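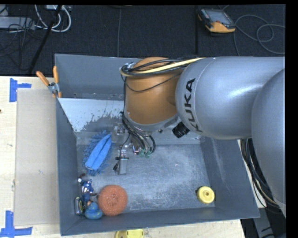

KUKA arm over the gray bin, Wenthorpe.

Thursday, after lunch

Spent the morning on the lab report handout for the August intake and I'm happier with it than I was last week. The bit that kept going wrong was the discussion section. Last year's students retold their results in longer sentences and stopped there, so I've cut my old page of advice down to 3 questions they have to answer in order: what did you expect, what did you get, what would explain the gap? I tried it on one of the old Prinemgate reports and the discussion shrank from two pages to 7 short paragraphs, all of which say something (well, nearly all – paragraph 4 is still waffle).

Ojārs Navickas read the draft and wants the sample abstract moved to the front. I'd put it at the back so people wouldn't copy it, but he says they'll copy it wherever it is, and I think he's right! Moved it. He also crossed out every "it was found that" in my own sample, which stung a bit.

Word limit for the abstract is still not settled. I had 150, the Cultora template says over 200, and Ojārs doesn't care as long as there's a number in it somewhere. Leaving it blank for now.

Still to do: redo the citation page, which has the Hirano paper listed twice with different years – must check which is right. Then print 68 copies, double-sided this time, and ask Ojārs where the good stapler went.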